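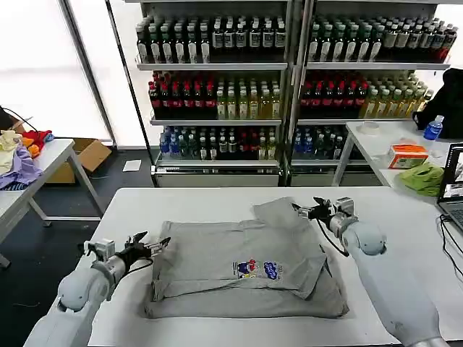

3 min read

Call for Participants: Household Wash and Wear Trial, Printed Cotton Jersey

Canside is recruiting households for a wash and wear trial of short-sleeved cotton jersey garments with a printed front. The trial measures dimensional change, seam twist and print cracking under ordinary home laundering. Applications close on 21 Sep 2022.

Background

Laboratory laundering uses a fixed load, a reference detergent and a controlled drying step. Household laundering does not. Load size, water hardness, spin speed and time left in the drum all vary, and the results on printed jersey vary with them. An earlier round run from the Carkthorpe site covered plain garments only. The present round adds two print types, one water-based and one plastisol, on the same base fabric.

Who can apply

We are looking for 39 households. An applicant household must:

Have a washing machine in the home (front-loading or top-loading). Shared laundry rooms and laundromats are excluded from this round.
Include at least one adult who wears size M or L and is willing to wear the trial garments as everyday clothing.
Run at least two wash loads per week.
Be within delivery range of the Carkthorpe site.
Have no member employed in detergent, appliance or garment manufacturing.

A tumble dryer is not required. Households that line dry are assigned to a separate group, and places in that group are limited. Please state your usual drying method accurately, as it cannot be changed after assignment.

What participation involves

The trial lasts 90 days from delivery of the garments. Each household receives four garments: two for wearing and washing, one for washing only, and one to be stored unwashed in the bag supplied. All four are returned at the end.

Garments for wearing are to be worn for a full day before each wash. Wash them inside out at 30 °C or on the nearest cold setting your machine offers, with the detergent supplied. No bleach, fabric softener or stain remover may be used. Do not iron over the print.

After each wash, the participant enters the following in the log:

Cycle name and spin speed
Approximate load (quarter, half or full drum)
Drying method and drying time
Any visible change to the print, collar or hem

Entries can be made on paper or through the Fatik logging page. A paper log must be complete when it is returned. Pages filled in from memory at the end of the trial are not usable, and we would prefer a blank line.
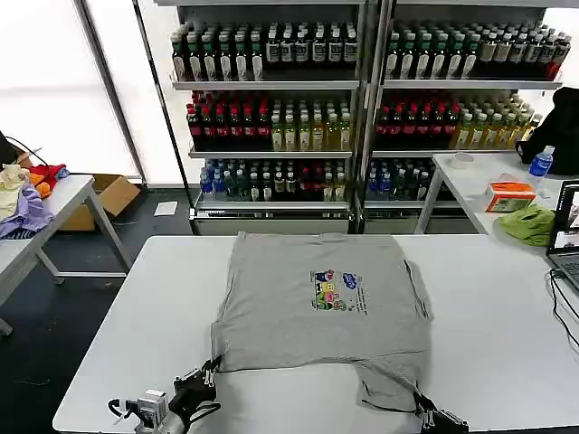
Department: Textile Performance, Garment Trials Group

Measurement visits

Participants bring the two worn garments to the Carkthorpe site twice, once at the midpoint and once at the end. Each garment is conditioned, laid flat without stretching and measured at chest, body length and hem. Side seam displacement is recorded at the hem. The print is graded by two assessors working separately. Participants may wait or leave the garments and collect them the next day. Garments must arrive clean and fully dry; damp garments will be turned away and the visit rebooked.

Payment

Participants receive $97 on completion, paid by check or bank transfer after all four garments and the log have been returned. Travel to measurement visits is not reimbursed. Households that withdraw before the midpoint visit are not paid. Those that withdraw after it receive half.

Data handling

Names and addresses are kept separately from trial results and deleted when payment has cleared. Results are reported by household number. Print samples may be cut from returned garments, so garments are not given back after the final visit. The base fabric and printing were supplied by Abou Zeid, which receives grouped results only.

How to apply

Request the screening form from the Garment Trials Group, quoting "printed jersey, household." The form asks for the make and age of your washing machine, the detergent you normally use and the number of people in the home. Incomplete forms are returned once for correction.

Trial design and eligibility: Ehab Kabbaj
Deliveries, logs and visit bookings: Necati Polat

Selected households will be notified in writing. A reserve list will be kept until the midpoint visits begin.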